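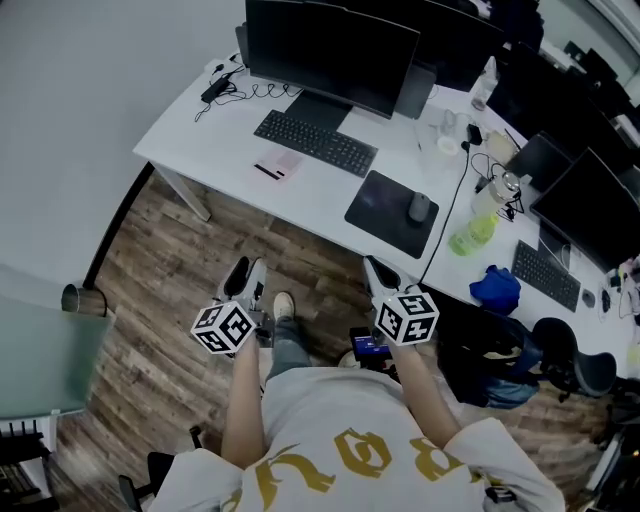 Clearing off the white desk

I have been putting this off since July, and the reason is mostly cables. You know how a desk starts out as a nice clean curve of white and then one day you look up and you're living with a coil of black cord that you can't match to anything? That's me with the power adapter on the left side. I've moved it, I've dusted under it, I've coiled it up more neatly, and I have never once sat down and asked what it's for.

So I gave myself one evening and a rule. Everything gets picked up, everything gets wiped, and nothing goes back unless I used it in the last 2 weeks.

The monitor stays, obviously. It's big and black and takes up the back middle of the desk, and I did think about pushing it over to one end to open up the curve a little. I tried that when we first moved to Prargate and got a stiff neck for my trouble, so back to the middle it went. The keyboard sits right in front of it, always a little crooked. I straighten it in the morning and by lunch it's crooked again, so I guess that's just how my arms work.

The mouse pad was the big question. It's a plain black rectangle and it eats up a good bit of room on the right. I went without one for a while and the mouse was fine on the bare desktop, but white desktops show everything! Little gray smudges wherever my wrist had been. The pad stays, and now it gets washed in the sink with dish soap when it starts looking sad (lay it flat to dry, don't hang it, mine came out wavy the first time).

About the smudges, if you have a white desk too: I bought the Wornitar spray everybody in Kudville seems to keep under the sink and it was okay, a little streaky. What works better for me is a damp cloth with one drop of dish soap, then a dry cloth right behind it. For the stubborn spots I use a bit of baking soda on a fingertip. Go easy with that, I scrubbed too hard on my old desk and left a dull patch the size of a cookie.

Then the floor. I love this floor. It's brown planks, some light and some really dark, and the grain hides crumbs so well that I forget they're there until I walk across it in socks. I pulled the chairs all the way out for once and ran the broom along the wall and in behind the gray desk leg, where I found 5 paper clips and a pen cap. I still have not found the pen. I also stuck new felt pads on the chairs while they were out, the cheap kind that come on a sheet, and they slide so nicely now that I keep scooting back and forth for no reason.

Back to the cables, because I know I was avoiding them. I'm not a cable tray person. I put one up under my last desk and every time I needed to unplug something I was lying on my back with a flashlight in my teeth. What I'm doing now is much lazier - a strip of hook and loop tape around each bundle, and a paper label folded over the cord right by the plug. That's the whole system. Two of the labels just say "no idea" but at least I'll know I already asked the question.

I was also this close to ordering a Sung desk organizer, the one with all the little drawers, and then I saw it was 499 with shipping. For drawers! I have a shoebox. The shoebox is going on the shelf and all the small stuff can live in there until I find something I like better.

It took me two hours start to finish, and one of those was sorting through old receipts, so don't let that scare you off. Next up is the closet by the front door, which has a whole cable bag of its own. I'm going to need more tape.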